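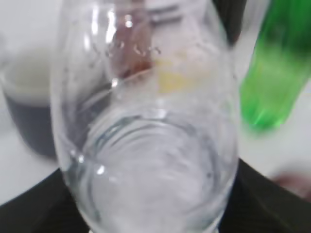

Most of the advice on looking after tennis gear comes from people who sell tennis gear, so I read it with one hand on my wallet. These are the things I've tried at my own sink and on my own workbench. A few helped. Several were a waste of an evening.

## Reviving dead balls

You can't do it in the kitchen. I've seen the microwave suggested, and the oven on low, and a hair dryer. Warm balls bounce higher while they're warm. Then they cool down and you're back where you started, with a kitchen that smells like a tire shop. Please don't microwave anything made of rubber and felt.

Pressurized storage tubes are a different claim, and a slightly better one. I bought a Vavix tube and kept three balls in it for 19 days, with three from the same session left on a shelf. Dropped from the same height onto the garage floor, the tube balls came up a little higher. Would I notice it in a rally? I doubt it. A tube may slow down the loss in fairly new balls. I wouldn't trust it to bring back old ones, whatever the label says.

Flat balls are still good for serving practice, chair feet and getting scuff marks off a hard floor. The last one really does work, on light marks anyway. Rub with a dry ball and wipe up the fuzz.

## Grips

Da-eun Son, who strings rackets for half the people I play with, told me to quit washing overgrips. I had been hand-washing mine to save money. They come out clean and they feel fine for a few games, and then they go slick, because the tacky coating is gone. Replace them.

The grip underneath is worth a bit more care. Wipe it with a barely damp cloth when you change the overgrip and let it dry fully before you wrap again. Skip the special cleaner. I paid for a bottle of Prurnilo grip wash last March and could not tell the result from plain water.

To wrap without lumps:

- Start at the butt cap with the tapered end and pull firmly.
- Overlap by the same small amount on every turn.
- Trim at an angle where you want to stop, then tape.
- Left-handed players usually wrap the other direction.

If you end up with a ridge under your index finger, take it off and start over. You will not get used to it.

## Sweaty shoes

Newspaper stuffed in the toes, insoles out, laces loose, somewhere with moving air. Change the paper after an hour or two if it's soaked. That's the entire method.

Freezing shoes to kill the smell is a popular tip, and I gave it a fair try: 16 hours in a bag next to the peas. They were cold and odorless when I took them out. They stank again by the second set. Baking soda did better, left in overnight and knocked out in the morning, though you'll find white powder in your socks for a week.

Don't put them on a radiator or in the dryer. The sole on my old Kwak pair started peeling after I did that, and I can't blame the shoe.

## The bag

Man-sik Wi swears by cedar blocks. His bag smells like cedar and wet towel. What fixed mine was emptying it when I got home, every time, and leaving it unzipped.

For the inside lining, use warm water with a little dish soap on a sponge, then hang the bag upside down. Check the care tag before you try the washing machine. Mine (a Premus, six-racket size) has a stiff board in the bottom that doesn't come out.

## Rackets in the car

This one I believe. A hot trunk is bad for strings, and they can lose tension without looking any different. Bring the racket inside, even if you're playing again the next day.

Those "insulated" racket pockets? I put a kitchen thermometer in one and left it in the parked car. After 30 minutes it was 5 degrees cooler than the seat. Fine for a stop at the grocery store – I wouldn't leave it there through a work shift.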